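How to budget for the bits around your robot arm

Posted by Jeanie Pringle, Saturday, March 11, 2023

So you've got the arm sorted, or at least you know which one you want. Brilliant! Now for the part I love most, planning everything that goes around it.

Step 1. Write down what the arm will reach into. Ours works over a tray with sloping sides, so we priced the tray, the base and the clamps as one line and called it "work area". Ademir Leite set ours at £200.

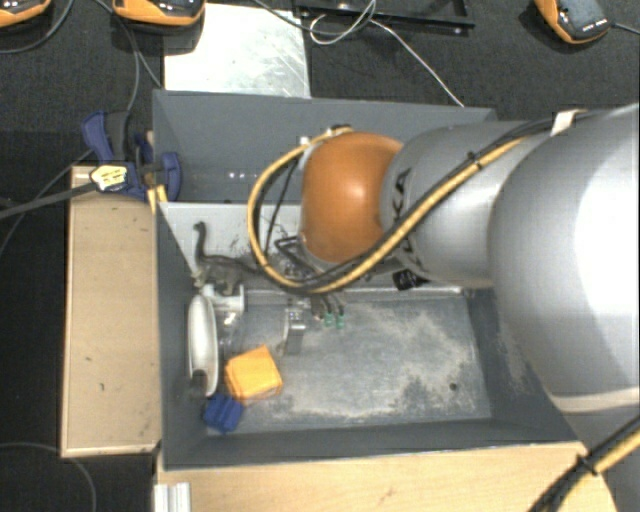

Gripper over the tray, with blocks, a dinosaur and the rod fixture inside.

Step 2. Give cables their own line. Measure with the arm at full stretch, add the loop it needs at the wrist, then add the run to the controller. I forgot that last bit on our first order from Ultavier and had to pay for delivery twice (£26, gone!).

Step 3. Price the gripper as a complete job: fingers, bracket, wiring, screws and a spare set of fingertips. Our quote came to £2,925, and I'd ask for it itemised so you can see which parts you could make yourselves.
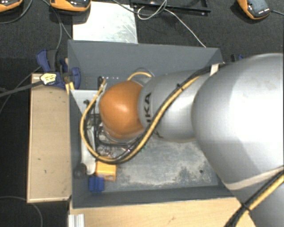 Step 4. Buy clamps before you buy custom mounts. Bar clamps and a decent board let you shift things about for a few weeks while you learn where everything wants to sit, and you'll use them again on the next build. Once the layout has stopped changing, get your mounts made.

Step 5. Keep a small pot for test objects. Go for different shapes and sizes, and raid the toy box first! We put £177 aside and still have most of it for April.

Tainá Pacheco has put our blank budget sheet on the Plundow shared drive, under "Cell planning". Copy it before you start typing.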